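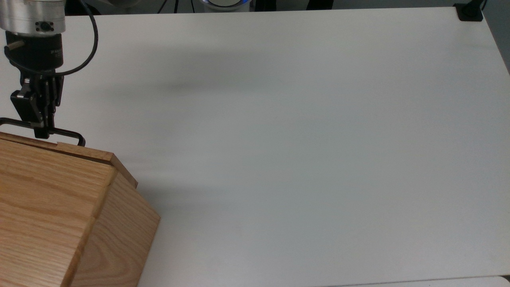 Figure 1. Two-finger gripper closed on a black metal bar handle.

Filed under: Student Work > Parks and Public Space

Who uses Zorklow Reserve? A study of one small park
Group report by Giuliana Espinoza, Kianoush Amini and Maja Głowacki
Submitted 2024-10-27

1. Background

Zorklow Reserve is a strip of council parkland in Erkerau, between the Selto Street shops and the creek. It has a walking path, a half-size basketball court, a playground, two barbecues and an open lawn where dogs are allowed off the lead before nine in the morning. The path was resurfaced two years ago and the court was repainted in the same colours as before.

The council's draft plan would move the court to the creek end and put a car park in its place. We wanted to know who uses each part of the reserve at present, and what they think of the plan.

2. Method

We counted people entering by the Selto Street gate and the creek gate over 3 weeks in October. Each person was counted once per entry, so someone who left and came back was counted twice. Dogs were not counted. Children in prams were.

We also asked 40 adults a short set of questions while they were in the reserve. Kianoush did most of the interviews near the court and Maja did the ones at the playground. Giuliana entered the results each night.

3. Results

We recorded 1145 entries. Of these, 682 were through the Selto Street gate and the rest came in from the creek. Mornings were mostly walkers and dog owners. The playground filled up after school and was close to empty by five, when the court got busy.

Court users were the group most likely to stay more than an hour. Several told us they play with whoever turns up and do not know each other outside the park. Hubert Sowa, a retired bus driver, has sat on the bench beside the court most afternoons since he moved to the neighbourhood and keeps score when asked.

Opinion on the plan was split. Parents liked the idea of more parking. Court users were against the move - the creek end floods after heavy rain and has no lights. Dog walkers mainly wanted to know if the lawn would get smaller, which the draft does not say.

4. Limits of the study

It rained on several of our count days and we did no counts after dark. The creek gate was also closed for one morning while a fallen branch was cleared. People in a hurry tended to refuse an interview, so commuters who cut through the reserve are probably under-represented.

5. Recommendations

Keep the court where it is until the drainage at the creek end has been checked. Count evening users before any decision on lighting. Add a second tap near the lawn.

Thanks to Henryk Brzozowska for checking our tables, and to the Sobczak bakery for letting us wait out the rain under the awning.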